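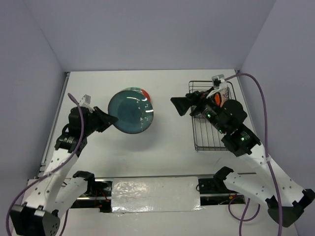

# Trarden publishes bench rules for two-arm tabletop robot cells

**FOR IMMEDIATE RELEASE – 16th April**

ISTTON – Trarden today put out the first full version of its Bench Rules, a free set of working rules for small robot cells where two arms share one table. 30 pages, plain text, no sign-up. Download is live now on the Trarden site.

The rules cover setup, cable routing, shared reach, handling of breakable items, stopping, and record keeping. They are meant for labs, schools and small shops running light servo arms on a tabletop. Not for factory lines. Bigger machines have their own standards and Trarden isn't trying to replace any of those.

## Why now

Small arms are cheap and a lot of people are buying them two at a time. The paperwork hasn't kept up. Most of what exists is written for heavy machines behind a fence, and a bench team reading it has to guess which parts apply.

Trarden started on a draft in January and sent it out for comment. 193 comments came back from 14 sites. The longest thread by far was on cables. Second longest was on who gets to press reset.

## What's in the rules

**Cables.** Loops are fine, they have to be there or the wrist can't turn. But every loop gets checked at full reach, both arms, before power goes to the motors. Any cable that hangs past the table edge gets a fixed point near the base. Tape alone doesn't count as a fixed point.

**Shared space.** Each cell marks out a left zone, a right zone and a middle. Only one gripper in the middle at a time unless the task is a handover and has been written up as one. Teams can mark zones in software or on the table. Both is better.

**Dishes and other breakables.** Glazed plates, bowls, glass. First approach is from the side at low speed, and gripper force is set for that item, not carried over from the last job. A plate resting at a tilt is treated as unstable until it's flat or held. Chipped items come off the table and dont go back on.

**Baskets and racks.** Wire baskets get a section to themselves. Fingers can catch in a grid, so the rules set a minimum hover height over the rim and ask for straight up, straight down moves on the way in and out.

**Walls.** Plain, matte, light colored where possible. Nothing hung on them inside the reach of either arm.

**Track and table surface.** Fasteners checked at the start of every shift. Temporary covers over a slot or rail are allowed, but they go in the log with the date and get looked at each week. Exposed wiring under the surface is to be noted on the cell sheet and kept clear of spills.

**Wrist cameras.** Mount checked for play by hand with power off. If a camera is bumped, the cell stops and it gets recalibrated. No finishing the run first.

**Stopping.** One stop control that halts both arms. Two separate switches doesn't pass. The person who pressed stop is the person who clears it, except at shift change, and then it has to be handed over out loud.

## Trial use

The rules were tried on benches at Kuvadow and at Ruiz-Ortega before release. 200 logged sessions between them, mostly table clearing and packing work with household items. Both sites asked for a shorter daily check and got one. It's now a single page at the back, can be printed and taped up by the cell.

Ruiz-Ortega also asked that the zone rules be moved ahead of the force rules, since new operators were skipping straight to gripper settings. Done. Kuvadow wanted hover height given as a multiple of finger length instead of a fixed number, so that it works with different grippers. Also done.

Two items were left out of this version for lack of agreement: speed limits during remote operation, and how far back an observer should stand. Both are open for comment and will be in the next draft.

## Using the rules

Free to copy, translate and change. If you change them please say so on the front page so people know which verison they have. Trarden does not certify cells and using the rules doesn't make a cell certified by anyone. Local law and the arm maker's own manual come first, always.

Sites that want to send logs or comments can do it through the form on the Bench Rules page. Anonymous is OK. Near misses are the most useful thing to send – short is fine, a couple of lines and the cell sheet.

## About Trarden

Trarden is based in Istton and writes working practice documents for small-scale automation. It also runs operator training for labs and schools.

**Press contact:** Trarden press desk, Istton. Use the press form on the Trarden site. Printed copies for review on request, please allow a few days.

– ends –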